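Plilmont Town Council

The Plilmont Town Council is the governing body of the town of Plilmont. It has six members, each elected from a single ward for a four-year term. The council sets the yearly budget, passes local ordinances and hires the town manager, who runs daily operations.

Elections

Ward elections are staggered, with three seats filled every two years. A candidate must live in the ward and file a petition signed by 274 registered voters. If no candidate wins a majority, the top two meet in a runoff in June. The closest recorded contest, in the Teixeira ward, was decided after a recount of 633 mail ballots.
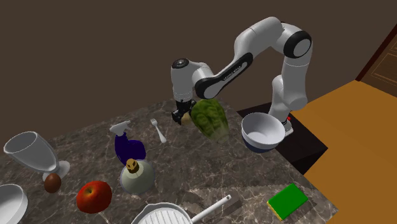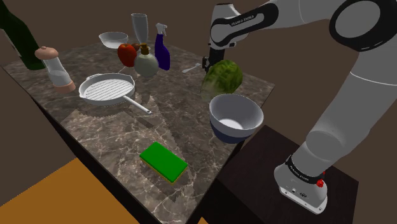
Powers and procedure

Four members form a quorum. Ordinances require two readings at separate meetings and take effect 30 days after passage. A tie vote defeats a motion. Purchases under $2,000 may be approved by the town manager without a vote.

Boundaries

Ward lines are redrawn after each federal census. The last revision moved the Gruvora district from the north ward to the river ward. Residents of Skoditance, an unincorporated area to the east, receive town water but do not vote in council elections.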